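Went to the Saturday open house at Fatarach with one question in my pocket: can any of these things do my chores yet? I run the back room of a small pharmacy and gift shop, and I have a house with a bathroom shelf that looks like a yard sale. I'm the customer they're all waiting for!

Doors opened in May heat, no AC in the hallway, and there was already a line at the coffee table. They'd put down 100 name stickers and were out of them before I got there, so I went around all morning as a blank.

First stop was the laundry room demo (well, a room with a laundry table in it). The Prundonier arm folds towels. It does fold them, I'll give it that, and the corners were better than mine. But it took two minutes for one hand towel, and when somebody's kid tossed a sock in the pile, the arm just sort of hovered over it until a woman in a lab coat fished it out. I have a lot of socks.

Then the shelf-stocking demo, which I'd really come for. Pilline had a mock store aisle set up with soup cans and cereal, and a cart that rolls up and down and puts things back where they go. Cans, great. Cereal, fine. I asked about shampoo, lotion, all the tippy squeezy stuff I spend my mornings on, and the guy laughed and said come back next year. He told me their arm gets through around 50 cans an hour. My Saturday teenager is faster, though she does stop to text.

The part I liked best was upstairs, where they work on exactly that tippy squeezy stuff. The idea is that a person works the gripper by hand, over and over, and the robot learns from all those tries. I'd pictured somebody typing code. It's way more like teaching a kid to set the table.
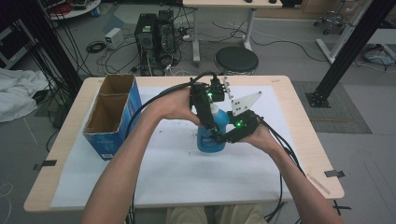

I asked how many tries it takes and got 175 for one kind of bottle, and then you move the shelf to a different height and some of that has to be done again. So no, I'm not getting my bathroom tidied this year. I did sign up for the Pilline mailing list, and I'd pay real money for the can cart if it could fit through my stockroom door. It can't, I asked. Parking is free behind the building, by the way, but go early, and eat first. The coffee was good and the muffins were gone by ten.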